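Shift diary, Cell 5, Flurnton works. October.

Entry by Lilla Bodnár, duty engineer.

Took over from Vilmos Hegedűs at 06:40. His handover note recorded one protective stop during the night and two slow releases on the right gripper. The cell was restarted under the normal procedure after each event and the part count was corrected by hand.

At 09:15 the right gripper failed to open on command while over the compartment tray. The controller reported the release as complete and began the return move with a fitting still held. The fitting struck a compartment wall and the arm stopped on its force limit. The emergency stop was pressed by Jolán Sárközi, who was at the operator position. There was no injury. The cell was locked out and tagged at 09:20, and the Promach supervisor was informed by telephone.

The event log shows 751 transfers since the last service. The release fault appears 15 times, the first at transfer 295. None of the earlier entries had been raised as a defect. This is not acceptable, and I have asked that any release fault now be entered in the diary at the time it occurs - including those that clear without help.

Benedek Kerekes inspected the gripper and found the position signal dropping out when the wrist was turned fully inward. He reseated the connector at the collar and secured it. Larketti has been asked to supply a replacement lead.

Slow-speed trials were authorized at 13:30, with one person at the stop button throughout.

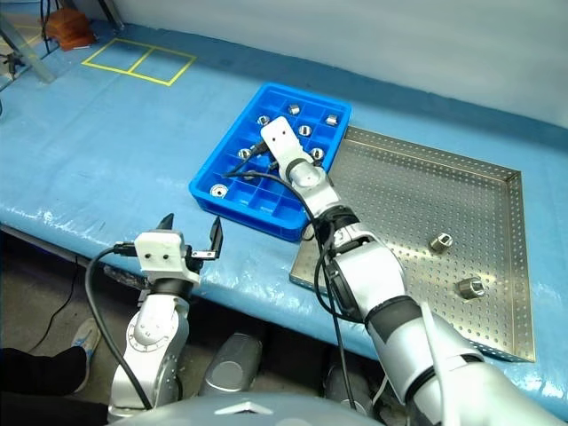
Cable routing remains the open item on this cell. Reseating the connector does not deal with the strain placed on the lead in a low reach. With the gripper down among the fittings, the black cable loops over the front wall of the blue tray before it runs back along the arm, and I do not consider that suitable for production speed. Graciela Espinoza will draft a revised route with a clip above the collar.

Trials ended at 15:10. The cell stays at reduced speed pending her draft, and the Nartey order has been moved to Cell 4. Tag left in place on the mode switch, key with the shift office.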